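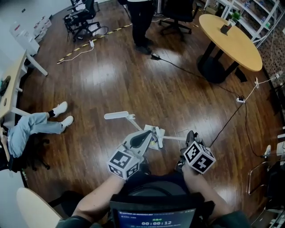
Visit to the Nevora Offices: Report for Members

In August, a party of 16 members of the Workholm office services group visited the upper-floor work area at Nevora. The visit was arranged at the invitation of Cormac Fahy, who is responsible for furniture and fittings at the site, and lasted from mid-morning until shortly after lunch. The purpose was to look at a small working office in daily use and to discuss how such a space may be furnished at modest cost.

Arrival and Welcome

Members were received at the street entrance and given visitor badges. Mr. Fahy opened with a short account of the lease, which has 18 months left to run. He explained that Nevora took over the floor from a previous tenant, Chong, and kept the layout largely as it was. The supplier for most of the later purchases was Skoliteck, which also handled delivery and assembly.

The group was asked to keep to the open part of the floor and to leave the desks as they were. Coats and bags were left at reception.

Floor and Finishes

The dark brown wood floor drew the first questions. Mr. Fahy stated that it had been in place when the lease was signed and that no rugs had been added to the main work area, as the office prefers chairs to roll freely. Two members with similar floors reported that hard casters had marked theirs within a year. Mr. Fahy replied that soft casters are now requested with each new chair, and that the floor is cleaned on Wednesday evenings with a damp mop and a mild soap.

It was noted that a dark floor shows reflections from ceiling lights quite strongly. Members considering a similar finish may wish to view a large sample under their own lighting before ordering.

Desks and Storage

The desks have light wooden tops on white metal legs. This combination is easy to match at a later date, and Nevora has already added to its original order without difficulty. Storage is white throughout the work area, including a cabinet and a shelving unit, and stands close to the walls so that the middle of the room remains open. Several members remarked that the pale furniture made the room feel lighter than the floor alone would suggest.

There was some discussion of open shelving. Mr. Fahy's view is that it works well for items in regular use and poorly for paper, which the office now keeps in closed cabinets. He added that shelves are cleared twice a year and that anything without an owner is passed on or recycled. 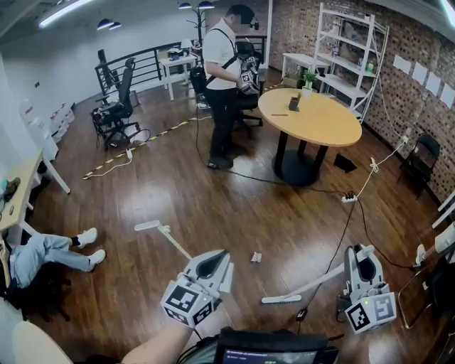
Meeting furniture was the part of the visit in which our members had the greatest interest, as many of us are asked to provide a place for short conversations without giving up a full room. Nevora does not have a separate meeting room on this floor and has no plans to build one. Its answer is a round table with a light wooden top on a single black pedestal base, which leaves the space beneath clear for knees and for chairs to be pushed in. A potted green plant stands toward the far edge of the top, and a pen and a small dark box were the only other things on it, so there was ample room left for papers. Mr. Fahy said that staff are asked to take their belongings with them after each conversation. The group agreed that a round top suits informal use, although one member pointed out that it is harder to place against a wall.

Seating

The office chairs are black and run on wheels. Nevora buys a single color on purpose, so that a chair borrowed from one part of the office does not look out of place in another. Mesh was recommended for warm rooms. Members asked about the expected life of a chair, and Mr. Fahy said that Nevora plans on five years, with gas lifts and casters replaced as needed.

Power and Cables

Power was the subject on which opinions differed most. The floor has few outlets away from the walls, and the office relies on power strips where equipment is used in the open area. Yellow-and-black tape has been laid on the floor near one of these strips. Mr. Fahy accepted that floor boxes would be a better long-term arrangement - the cost, however, is difficult to justify under a short lease. Members suggested low cable covers as an interim measure, and the names of two types in use at our own sites have since been sent to him.

Close of Visit

Lunch was provided in the ground-floor kitchen. The group wishes to record its thanks to Mr. Fahy and to the staff of Nevora, who continued their work throughout the morning and answered many questions. Members who would like a copy of the furniture list, with Skoliteck order codes, may request one from the Workholm office. A return visit by Nevora staff is under discussion, and details will be sent to members once a date has been agreed.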